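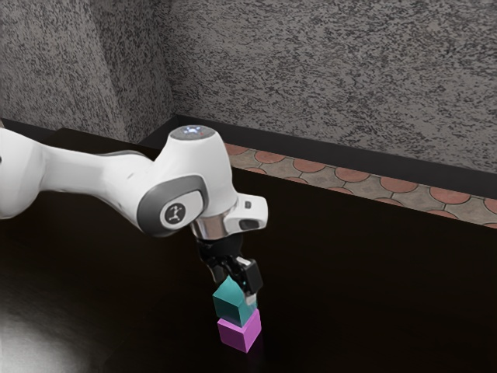

Teal was a word for towels, one respondent in Didberg wrote, and she had never used it out loud for anything else until the survey asked her to.
Figure 2. Teal and magenta: the teal cube is held on top of the magenta one.

4.2 Less common color words at home

Remarks like this one came up often in the open comments. The 159 adults who completed the survey in Didberg and Tomoana had little trouble with red, green or yellow, and their answers for those colors are covered in Section 4.1. The present section deals with the words that fall between the basic ones: teal, magenta, maroon, beige and a few others.

Teal was the word with the widest spread. Respondents in Tomoana tended to split the area into "blue-green" and "dark green," and several added that the choice depended on who they were talking to. With a spouse or a child, blue was good enough. With a store clerk, the longer name came out. Respondents in Didberg used teal more freely, but mostly for cloth and paint, and seldom for plants, water or the sky.

Magenta followed another pattern. More than 80 respondents said they knew the word, yet many of them gave "pink" or "purple" when asked what they would say at the dinner table. The comments tie magenta to printing. One person had met it first on an ink cartridge and still thought of it as a supply, like toner. Older respondents — those over 70 — wrote "fuchsia" more often, and a few objected to magenta as a word that belonged at work.

Paint cards seem to have played a part in both towns. The Pesard card, which hung in hardware stores in Didberg for many years, printed a plain color word under each trade name. The Fudeo card, more common in Tomoana, gave trade names only. We did not ask about paint cards directly, and respondents who mentioned them did so on their own, so the link should be treated with care.

Two limits apply. The survey was answered in writing, and people may choose fuller words on paper than they do in speech. We also have no record of lighting in the rooms where it was filled out, a matter of some weight for teal, which several respondents said looked green to them by day and blue in the evening. Section 4.3 turns to the spoken interviews.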